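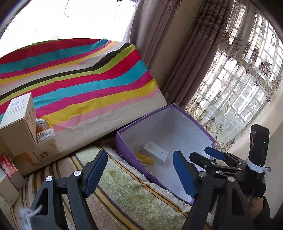 I have been keeping empty boxes for as long as I have had my own place. Phone boxes, shoe boxes, the sturdy kind that small kitchen things come in. My thinking was always the same: if it breaks I can send it back, and if I move I can pack it in the box it came in. I have moved once in all that time and I packed everything in bags.

Now that I'm home all day the pile has started to bother me. It used to live behind the bedroom door, where I saw it twice a day. Last week I carried the whole lot into the room with the lace curtains and put it down on the striped rug, and I told myself it wasn't going back behind the door until I had gone through it.

That was Friday. It took until Sunday night.

The first thing I learned is that sorting boxes is slow, and the boxes themselves are not the reason. It's what is inside them. An empty box takes two seconds. A box with a warranty card, a folded leaflet in eleven languages, a plastic bag with one screw in it and a cable I don't recognize takes ten minutes, and I still don't know what the cable is for.

I made some rules after the first hour, when I had only managed to move things from one side of the rug to the other.

If I no longer own the thing, the box goes. This sounds obvious, but I found the box for a hair dryer I gave to my cousin years ago, and the box for a radio I don't remember at all.

If the warranty has run out, the box goes, unless I think I might sell the thing. I was strict about the word "might." My brother-in-law Aníbal sells a lot of his old stuff and says a phone with its box gets a better price. He's probably right, so the phone box stayed. The box for the electric kettle did not. I'm not going to sell a kettle.

If the box is small, strong and a decent color, it can stay as storage, but it has to be given a job the same day. This is the rule that did the most work. I have always kept nice boxes "for something," and the something never came up.

The purple box is the best of these. It's cardboard, white on the inside, and it lost its lid a long time ago. I like it too much to flatten it. For now it holds a yellow cloth and a small white box, and I'm going to use it for the things that normally drift around the shelf: spare batteries, tape, the tape measure, the key to the mailbox. I tried standing it on the shelf without a lid and it's fine. You can see what's in it, so you don't dig.

The tall cream-colored box was harder. It's a useful shape for almost nothing. I thought about umbrellas, then rolled-up paper, then knitting needles, and I don't knit. My neighbor Deisy does, and she said through the door that she would take it if it was clean. I wiped it down and left it on her mat. She sent me a picture of it that evening with the needles standing in it, and it looked like it had been made for them.

The red and white ones went to recycling, along with most of the beige ones. I cut the tape off first and flattened everything with my foot. A box that has been flattened is very easy to get rid of. It's while it is still standing up, looking like a box, that you start having ideas about it.

Paper was its own project. I put every leaflet, receipt and card in one heap and went through it at the table on Saturday with the radio on. I kept 19 pieces of paper out of that heap. I know the number because I wrote a list on the front of the envelope, so that next time I need the receipt for the iron I can look at the list and not at the papers. One of the receipts was for 1247, with no shop name and no description left on it, the ink was so faded. I looked at it for a while and threw it out.

The manuals I let go almost completely. I haven't opened a paper manual in years. The one I kept is for the sewing machine, where the drawings for threading it are better than anything I have found online, and it has my mother's notes in the margins.

With the boxes out of the way I also finally dealt with the striped cloth. I like it a lot – red, turquoise, yellow, lime, pink, all of it – and it has been a cover for one thing or another for years. It had collected a surprising amount of dust in the folds. I shook it out of the window, which you're not supposed to do in our building, and then washed it on cold with a cup of white vinegar in the rinse. The colors didn't run. I hung it over two chairs to dry and put it back on Sunday afternoon. It clashes with the rug, two sets of stripes going at each other, and I have decided I don't mind.

The heavy curtains I only vacuumed, with the brush attachment, top to bottom. The lace I took down and soaked. If you have embroidered lace, don't wring it. Press it in a towel and hang it back up damp, and it pulls itself straight. The apartment buildings across the way look a lot sharper now, for whatever that's worth.

Where things stand: six boxes left, each with a job or a good reason. The space behind the bedroom door is empty and the door opens all the way to the wall, and I keep pushing it just to feel it do that.

A few people asked in the comments last time what I do with cables. I don't have a good system. Cristian wraps his in toilet paper tubes and writes on the tube, and his drawer looks great. I bought a pack of small tie labels instead and have labeled the ones I'm sure of. The ones I'm not sure of are in a bag with "June" written on it. Whatever I haven't gone looking for by the end of June goes to the electronics drop-off, if it's open again by then.

Next I want to do the kitchen drawer with the lids. I have more lids than containers, and at least one of them is for a pot that Deisy has.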